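Belay Project: Progress Report to the Teston Fund
Period ending June 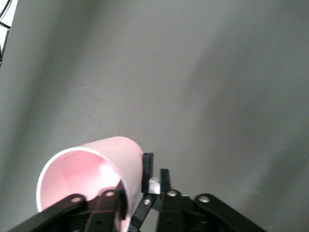
The target for this period was 600 usable demonstrations of tabletop pick-and-place, recorded at the Ikville site. We have 504. The remainder will be collected in the first weeks of the next period, and no extra money is requested for it.

Collection. Operators guide the arm by hand controller while the wrist camera and joint positions are logged. Each session runs 40 minutes, followed by a break. Light plastic cups are the main object, started both upright and on their side. Cups on their side take longer to grasp, and operators tend to squeeze them too hard. We now ask for a slower close on those runs and have added a note to the operator sheet.

Shortfall. Most of the lost time came in the second month, when the logger dropped camera data without a warning. Those runs were thrown out and are not in the total above. The logger now stops the session if the camera and joint records drift apart. We also lost several days waiting for replacement finger pads.

Review. Every run is watched once by someone other than the operator before it is accepted. This is slow — it takes nearly as long as the recording — but it catches mislabeled starts and runs that end too early.

Training. A first model was trained on the early part of the set. It does well on upright cups and poorly on tipped ones, so 30 of the next runs each week will be tipped starts.

Next period. Finish the set, retrain, and send a copy of the data to the Rurberg group for testing on their own arm. The shipping format still has to be agreed with them. Spending is within budget, apart from spare parts, which ran slightly over.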